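Home | Features | Fabric | Care | Subscribe

Why Fine Knits Pill

A pill is a knot of broken fiber ends held to the cloth by a few that stayed intact. Short, low-twist fibers work loose fastest, and the sleeve side and underarm go first.

Janaka Samarakoon runs the abrasion bench at Zavamik, a knitwear lab. His team tumbles each swatch against cork and grades it at 333 cycles, then again at 2,000. Most lambswool drops a full grade by the first check. Tightly spun merino often holds until the second.

Brushed finishes complicate the result. Raising the surface frees the same ends that later tangle, so a soft hand in the store costs some life at home. Samarakoon suggests washing inside out at low spin, drying flat, and resting a sweater a day between wears. Fold it for storage; hangers stretch the shoulders.

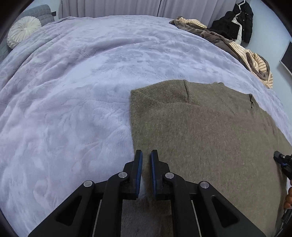
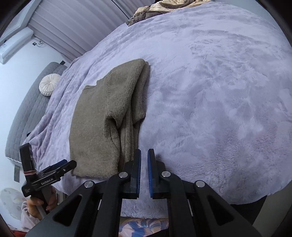 A fine-gauge brown knit on a plush lavender blanket.

14 shares | 20 comments

Related
Darcy Partington on mending elbows
Reading a yarn label
Cedar or lavender for moths?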